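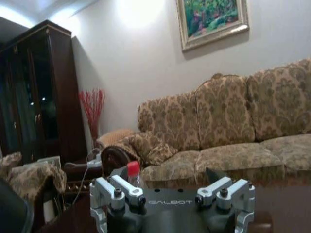
Giseo Three-Seat Sofa in Damask

January 14, 2023
By the Cirneck Furniture product desk

Print this page | E-mail this page

The Giseo is a long sofa for a formal living room or a large sitting room. It has three back cushions, three seat cushions, rolled arms with dark wood front panels, and one throw pillow in the same fabric as the body. The back is shaped, with a peak at the center cushion.

Fabric

The standard cover is a beige and olive-green damask with a swirling floral motif. The same cloth is used on the seats, backs and arms. Damask has a woven pattern, so the design will not rub off the way a printed one can, but the raised threads can snag on belt buckles, rings and pet claws. If a thread pulls, do not cut it. Work it through to the back with a blunt needle.

Cover fabric is ordered from the Symonenko range. Olive on beige is normally in stock. Other colors are made to order and take longer, and shades may differ slightly between batches. If you expect to want a matching chair later, order the cloth for it at the same time.

Wood parts

The arm fronts have a round, carved look and a dark finish. They go well with dark cabinets and tables, including the Urau display cabinet with glass doors, which we sell separately. An exact match with older furniture should not be expected. Ask for a finish sample before ordering.

Size and delivery

The seat is 28 inches deep with the back cushions removed. Overall length is around 100 inches. Measure the front door, the hallway and any turn on the stairs before you order, and measure with the door open, including the handle. The legs come off with a hex key, packed in the bag stapled under the middle seat. The arms do not come off.

Delivery is to the room of your choice on the ground floor. Upper floors are by arrangement. The sofa weighs 160 pounds without its packing and should be moved by two people or more. Lift it by the base rail – never by the arms.

Placing it

Leave 4 inches between the back and the wall so that the fabric does not rub. Keep the sofa out of strong sunlight, which fades the olive first. A coffee table in dark brown wood suits the arm panels. For an end corner, a tall floor vase with red decorative sticks gives some color against a pale wall and takes up little space.

Care

Vacuum once a week with the soft brush, going along the pattern. Turn the seat cushions when you vacuum. Most people sit in the same spot every evening, and that cushion will flatten before the others. The three seats are not interchangeable, so put each one back where it came from.

Blot spills with a white cloth right away. Do not use bleach or a steam cleaner. Drinks are better kept on the table with the cap on. The wood panels need only a dry cloth and a thin coat of furniture wax every November or so.

Spare parts

Replacement cushion inserts, legs and single throw pillows can be ordered by phone or at the counter. Please have the order number ready – it is printed on the label under the left seat cushion.

Contact Cirneck Furniture | Copyright Cirneck Furniture. All rights reserved. | Back to top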